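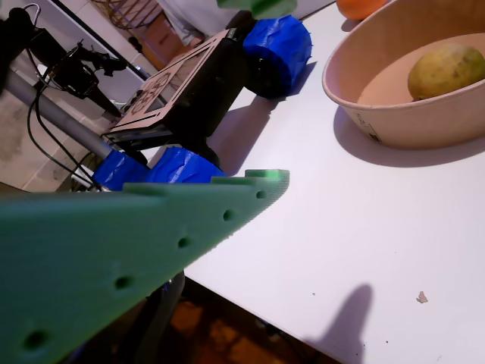 Flumov Station, Second Shift

The tide gauge at Flumov reported every eight minutes. At 321 centimeters the procedure called for a second reading. The operator took it and got 321.

The manual allowed two explanations: a blocked inlet or a level sea. The inlet was clear. The operator logged the value and telephoned Nirano, five miles down the coast, where the gauge also read 321.

"Ours has held since noon," said the voice at Nirano. "Is yours moving?"

"No."

The form had a box for wind, a box for pressure and a box for remarks. The operator filled in the first two, then looked out at the water – flat to the horizon, no swell – and wrote in the third: waiting.
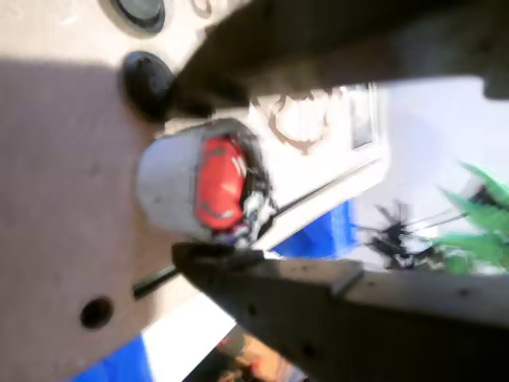
Beige panel with round black fittings.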